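Last updated Tuesday, April 6, 1999

Sorting the Switch Bin: notes for my talk
By the parts room person at Tunstall

Slide 1 - Hello and why I'm up here

Say hi, thank them for staying past coffee. Mention that I run the parts room at Tunstall and that I've spent more of my working life than I'd like to admit picking through mixed boxes of push-button switches.

I got asked to talk for 60 minutes on "component inventory practice" and I wrote back and said I could do switches. They said fine. So, switches! If you came for relays, the Erka folks are across the hall and I won't be offended if you sneak out.

(Pause. Find the water.)

Slide 2 - What was in the box

Start with the Brutico job. We took over their leftover stock last spring, and the packing list said 3765 items, and the packing list was the only tidy thing in the shipment. Lamps in with fuses, fuses in with door bells, and switches in with absolutely everything. One carton had a label that just said GOOD ONES. I still don't know whose opinion that was.

Point to get across here: a push-button switch is really two things, the part you press and the part that does the work behind the panel. People put them away by the part you press, because that's the part with the color on it. Then somebody needs the other part to match and spends the afternoon swearing.

Slide 3 - Get them out on the table

My first rule is to get out of the box. You can't sort in a box. Roll out brown kraft paper over the whole table, tip out a handful, and spread them so nothing is sitting on top of anything else. Paper is cheap and it keeps small screws from skating off onto the floor. You can write on it too - I draw my bin lines right on it with a fat marker once I know what the groups are going to be, and not before.

Small handfuls! I cannot say this enough. The whole carton at once looks brave and then you're still there at suppertime.

Look at the caps, sure, but look at the bodies as well. You get green caps on dark blue-gray bodies, black caps on orange bodies, and then an odd black one with a little red tip that wants a pile all to itself.

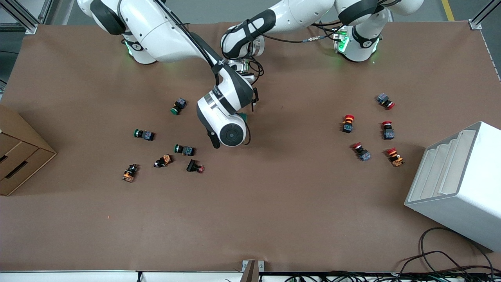

Slide 4 - Which end do you sort by?

Ask for a show of hands: who sorts by cap color? Who sorts by contact block? (Expect mostly caps. Be nice about it.)

I used to be a cap person. Green with green, black with black, done by lunch. Then we had an order from Plutamier for a row of matching panels and I sent out a bag of green buttons, all lovely, and the blocks behind them were a mix. Panel shop phoned me. It was a short call.

So now I do it in two passes. First pass is by block, and I lay every switch down on its side so I can see the whole length of it, cap to terminals. Second pass is by head: shape first, then color. A flat square face and a mushroom cap do different jobs on a panel, and I want them in different drawers even if everything behind them is the same. If there's a silver ring around the head I check that it's still snug, and if it turns freely in my fingers it goes in the repair tray.

Anything that isn't a switch goes off to the left edge. I don't stop to look it up. If you stop to look things up, you lose your place, and the people in my shop have heard me say that so often they say it back to me.

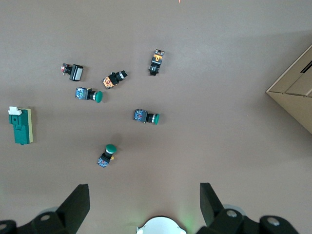 The left edge gets its own turn at the end of the day, with a fresh cup of coffee and the catalogs out. Usually it's quick. Half of it belongs in a drawer we already have, and the rest goes in the mystery tray, and the mystery tray gets looked at once a month. Tell the April story here if there's time - the one with the doorbell. If I'm running behind, skip it.

Slide 5 - Drawers and labels

Drawer labels: block first, head second, color last. Write it out in words. I had codes for a while and the codes were very clever and I was the only one who could read them, so when I was out sick the whole room stopped.

Never more than 5 kinds to a drawer. Tape one sample switch to the front if you have one to spare. People match with their eyes way faster than they read.

Oh, and leave an empty drawer in every row. You'll want it.

Slide 6 - Questions

Somebody will ask about cleaning. Dry cloth for the caps, and leave the contacts alone unless you know what you're doing. Somebody will ask if old stock is worth keeping. Depends on your shelf space, and mine is shelf 1867 in a building that was never meant to have that many, so I keep more than I should.

Handouts are on the chair by the door. Please take two, I printed way too many.

Contact: the parts room, Tunstall | Copyright 1999 Tunstall | Back to top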